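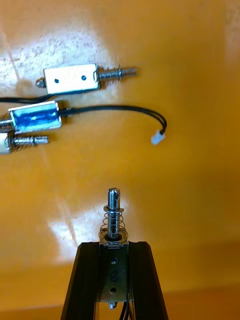
Small push-pull solenoids. The white plug belongs on the coil leads.

Salgado spare parts: frequently asked questions

What do I need to quote when I order?
The part number from the packing slip. If the slip is lost, send the cabinet serial number and we will look it up. The standard lock solenoid for Hivar cabinets is part 1267.

Push or pull?
Both. The plunger retracts when the coil is energized. A load on the hooked end is pulled; a load on the rod end is pushed. The spring returns the plunger when power is removed.

Can I leave the coil energized?
No. The Hivar coil is rated for intermittent duty, 4 seconds on at most, with 17 seconds off before the next cycle. Holding it on longer overheats the winding.

Does polarity matter?
Not for the coil. If your controller has no flyback diode, add one across the leads, cathode to positive.

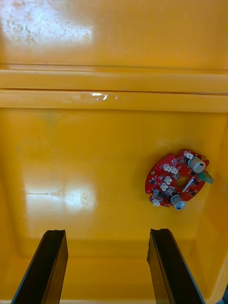 Do you supply circuit boards?
Yes, as tested exchange units. Let the capacitors discharge before you remove a board from the cabinet, and lift it by its edges. Do not lift it by a connector. Gralach boards are not interchangeable with Hivar boards, even where the mounting hole lines up.

How should I store loose parts?
Boards go in antistatic bags, one per bag. Solenoids can share a bin if the leads are tied back. Keep them away from steel filings, which work into the spring and cause sticking.

The plunger sticks. Should I oil it?
No. Wipe the shaft with a dry cloth and move it by hand through the full stroke. If it still binds, replace the unit.
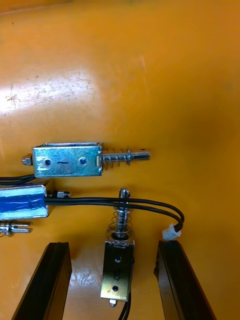
Which screws fit the frame?
Two M3 screws. Thread engagement must not exceed 2 mm, or the screw will touch the winding. Use threadlocker on doors that slam.

Can I return a part?
Unused parts, yes. Units with cut leads are not accepted. Returns go to Olesia Hordiienko at the Evevberg warehouse. For technical questions, write to Alper Tokgöz and include the supply voltage measured at the plug.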